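Week 5 handout: notes on the Brenent open day

For those who missed Friday: we went to Hokport to see the cloth-handling demonstration. Read this before the seminar and bring your own notes if you made any.

1. What we were told

Puspita Liem gave the introduction. Her slides listed 3,425 recorded folds and a rate of up to 200 garments a shift. I asked what counted as a fold and got a fairly loose reply. Treat both figures as claims. The handout from Hirnmont, who paid for the stand, repeats them without a source.

2. What was on the table

The task was plain laundry work with two arms, one on each side of a table covered in a fan-patterned cloth. Note how kind the set-up is: a single piece, plain grey, on a flat surface. A patterned shirt on a patterned cloth would be a harder test, and I would have liked to see it. 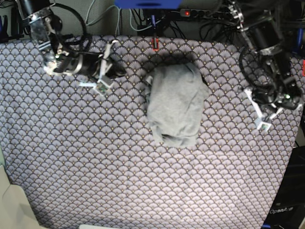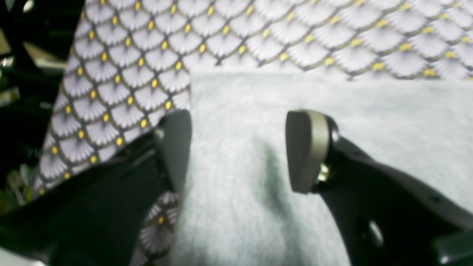

3. Points to question

Where does the start position come from? A crumpled bundle can lie in endless ways. If a person drops it in much the same spot each time, the problem shrinks a good deal.

Who decides that a fold is good? Liem said staff judged by eye. Espinoza (chapter 2 of the reader) argues for measuring the edges, and I agree with him.

What about failures? We were shown none and given no rate.

4. For next week

Write one page on how you would test the claim of 200 a shift. Say what garments you would use, how they would be put down and who would do the scoring. Hand it in at the start of class.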